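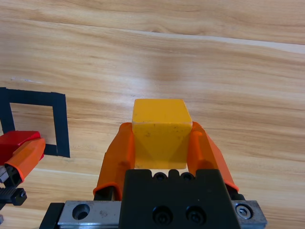 Share (17) | Print | E-mail this page
Reading time: 5 min

3.2 Block set and stacking area

The stacking task uses painted cubes in red, yellow and green. The set came from the play corner of the Hemville day center, where it had been in regular use before it was passed to the Jinent project in November. We kept the blocks as received. They were not sanded, repainted or sorted by condition, and no replacement pieces were bought.

Wear is of interest in this section for two reasons. First, rounding along the edges reduces the flat area available for contact between one cube and the next. A cube with rounded edges can sit fully on its neighbor and still have less support near the rim than its nominal width suggests. Second, paint loss changes the surface texture from one face to another, so that friction between two cubes depends on which faces meet. We did not control for face orientation. A cube could be placed with any face down, provided it sat square to the one beneath it.

Surface condition was recorded by Leire Escobar on the five-level scale of the Hunt wear sheet, with level 1 given to an intact finish and level 5 to exposed substrate over most of a face. Each face was scored separately. Dirt and small specks were ignored unless they could be felt with a fingertip. Scuffs counted toward the score, as did cracks in the paint.

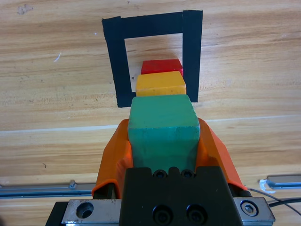 Scores were assigned under the same ceiling lights throughout, with the face tilted until surface marks showed clearly. Where a face fell between two levels, the higher level was entered. This rule biases the record toward heavier wear, and the values should be read with that in mind. The full set of 127 scoring entries, including repeat scores, is held in the Flikbridge archive under item 1452.

The stacking area is a square outlined in black tape on a light wooden floor. Tape was preferred to a raised border so that the outline could not steady a cube pushed against it. The square is set at an angle. A stack was counted as inside the area when no part of the lowest cube touched the tape. Small displacements within the outline were allowed and were not corrected between placements.

The color order is fixed: red at the base, yellow second, green on top (Figure 2). We chose a fixed order so that each pair of adjoining cubes would stay the same across the series, which keeps wear scores and stack outcomes comparable. The drawback is that color and height cannot be separated in the analysis. Any effect of the green cube's worn paint is also an effect of its position at the top.

A placement ends when the cube is released. The stack must then stand without contact for five seconds. Stacks that lean but remain standing are accepted, and the lean is noted in the comments column.

Figure 2. Green cube held at the top of the stack, above yellow and red, inside the taped outline.

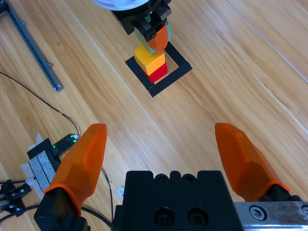 3.3 Scoring of completed stacks

Completed stacks were scored from the base upward. Offset was taken between the centers of adjoining cubes, and rotation between their nearest edges. Both values were entered before the stack was taken down.

Comments (5) | Print | E-mail this page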